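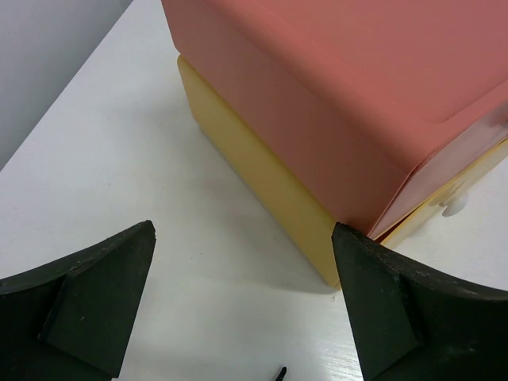
Home organizing, evening class – week 5 notes
Small drawer units on a tabletop

Thursday group: same handout, you just get it later. Bring your own unit if you have one. Two tiers is plenty.

Before anything goes in
- empty both drawers, all the way. Tip out the crumbs
- damp cloth on the top, sides, around the knob. Plastic holds fingerprints
- pull each drawer 5 times. If it sticks now it will stick worse full

What goes where
Upper drawer = daily stuff. Pens, tape, keys, the good scissors if they fit. Lower = things you want maybe once a week: stamps, spare batteries, buttons. Heavy low, light high – a loaded top drawer can tip a little unit when you yank it.

Color helps. If the tiers are differnt colors you can skip labels at home ("it's in the yellow one"). Shared offices still need labels.

The flat top: leave it bare. We argued about this last term and I haven't changed my mind. One dish at most. Once mail lands there it stays untill spring.

Placing it
Knobs facing the chair. Leave enough table in front to open a drawer fully. Turn it at an angle if you reach from the side, try both ways.

Homework: sort one drawer, 2 piles, keep / move. Around 75 minutes is too long, stop before that. Write down what you moved and where.

Next week – kitchen drawers, cutlery trays, Bronwyn's string problem.

Comments

Solène Poulain
Did the homework with my son. We found three rulers. Do dried-up markers go in "move"?

Emerson Guerra
Bin them Solène

Gleice Mendonça
I do heavy on top and mine has never tipped. But it's against a wall.

Adalberto Prado
Is the room the same next week?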